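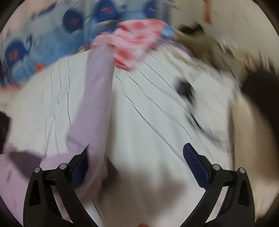

2021-06-19

Back at the dye bench after nearly a fortnight away, and it took me a good while to remember where I'd left everything. The madder pot still had a crust on it from last time, which is my own fault. I soaked it overnight and gave it a scrub with washing soda this morning before starting on anything else, so if anyone is wondering why the sink smells the way it does, that's me.

The plan was to sort out the madder reds for the Tendemard blankets once and for all. Ingegerd Magnusson has been very patient with us about the colour (she has written twice, both times lovely letters) and what she wants is a proper brick red, the sort you see on old barn doors, and what we keep sending her is salmon. Nice salmon, mind you. I'd happily wear it. But she ordered red and I'd like her to have red before November, when the blankets go on the beds at Vustgate.

Weighed out four skeins of the Grorau wool, 200 g in total, all scoured in the one batch. Mordanted with alum at the usual strength, brought up slowly over an hour and left to cool in the pot. I know some of us take them out hot and I'm not going to start that argument again in writing, but I do think the colour goes on more evenly when they've had a good long sit.

Skein 1, town water, madder at equal weight to the fibre. Salmon again. A bit orange at the ends where it was floating up, so I should have poked it down more often.

Skein 2, same again but with a pinch of chalk in the pot. Much better! Our water here is so soft that I'm a bit embarrassed not to have tried this sooner, especially as it's written in my own handwriting inside the cover of the old notebook. Closer to terracotta than brick, but a real colour with some weight to it.

Skein 3, chalk as before and double the madder. This one is very close. I had it hanging by the door all through lunch and kept getting up to look at it. There is a brownish cast on one side and I think I let the pot get away from me, as the thermometer had slid down behind the lid and I was on the phone to Durrani about the late delivery of alum. Madder goes brown if you cook it too hard and I've known that for years.

Skein 4 went into what was left of the skein 3 bath with nothing added. A soft peach, quite pretty, and I'd like to keep it for the fringe if Ingegerd is agreeable. I'll put a snip of it in the envelope with the others.

Washed all of them in the mild soap and rinsed until the water ran clear, which for skein 3 was a very long time indeed. I stopped to make tea in the middle of it. Snips are taped on the next page with the skein numbers beside them. Please don't peel them off to look at the back, the tape never goes down flat again.

Light test: a strip from each is in the south window under the card with the slots in it. Leave them for 21 days, please, even if you want the sill for seedlings.

Stock, while I think of it. We have 1625 g of ground madder left in the big tin, and that won't go far if skein 3 turns out to be the recipe. The whole root in the paper sack is older and I don't trust it for matching, though it would do nicely for the children's class. Chalk is down to a scrape at the bottom of the jar.

Still to do: repeat skein 3 with the thermometer clipped on properly and somebody other than me answering the phone. Try the overnight cold soak before heating, as I have a feeling it pulls more red out ahead of the browns. Write back to Ingegerd. Return the good scales to the top shelf, they were under the drying rack again.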